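Project Report: Moving a Parts Library from 2D Blocks to Parametric Models
Anikó Takács
Mar 5, 2023

Background

Soler is a small furniture maker in Astthorpe. Its drawings go back 17 years and were nearly all done as flat 2D blocks. When I started my placement the library held 748 blocks, many of them copies saved under a new name after a small change. My task was to sort the library, pick the parts still in use and rebuild a first batch as parametric models in Wirus.

Sorting the library

I exported the block list to a spreadsheet and matched it against the current order book. That left 416 blocks. The rest went into an archive folder with read-only access.

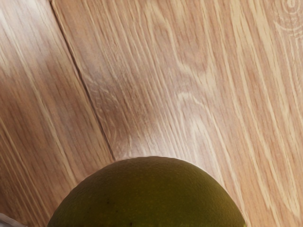 Naming took longer than expected. The old names mixed part type, customer and draftsman's initials, so I wrote a scheme with the part type first, then material, then a number. Material also sets the appearance in the model, and that needed a rule about grain. Where two planks meet at a dark seam, the streaks should run along the seam, and the old hatch patterns ignored this. In the new templates grain direction is a property of the part and turns with it.

Building the models

I began with table tops, legs and rails. Each has a driving sketch with as few dimensions as possible, and everything else is worked out from those. A leg, for example, needs only height, top width and taper. Edge rounding is kept as a separate feature so it can be switched off for cutting lists.
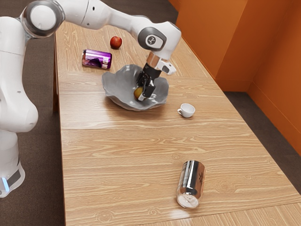 Figure 2. Arm, table and gray bowl, with the gripper pointing down.

Assemblies were put together with face and edge constraints. My first ones rebuilt slowly – I had tied parts to each other in long chains, and one change at the start went through all of them. Tying every part to a base skeleton sketch fixed most of this. Rebuild time for the test table fell to 23 seconds.
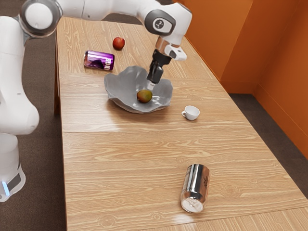
Rillivora asked at the halfway review whether the drawing sheets would still open for people who only have the old software. They do, as flat exports, but the dimensions no longer update. Rillivora also wanted the revision letter in the file name. I left it in the title block, as two places for the same letter will sooner or later disagree.

Checking

Every model was opened at its smallest and largest allowed size and checked for failed features. Clearance was checked in the full assembly. The case I used was equipment standing on the floor beside the long side of a table, like the white arm with the dark gray band at its base, and the top overhang was the dimension to watch.

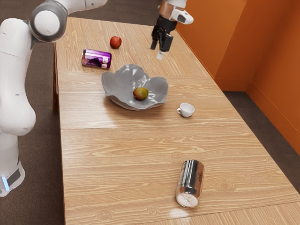

Two kinds of error came up again and again in the checks. The first was a fillet larger than the edge it sat on, which failed at the small sizes. The second was a wrong origin. A part drawn from its center and a part drawn from its corner do not line up when swapped. For anything that stands on the floor, as the arm's base does, the origin is now at floor level on the center line.

Remaining work

Drawers and door frames have not been started. The hardware blocks – hinges, runners, handles – could probably be replaced with supplier models, but the file sizes need checking first. The naming scheme and the template files are in Appendix A.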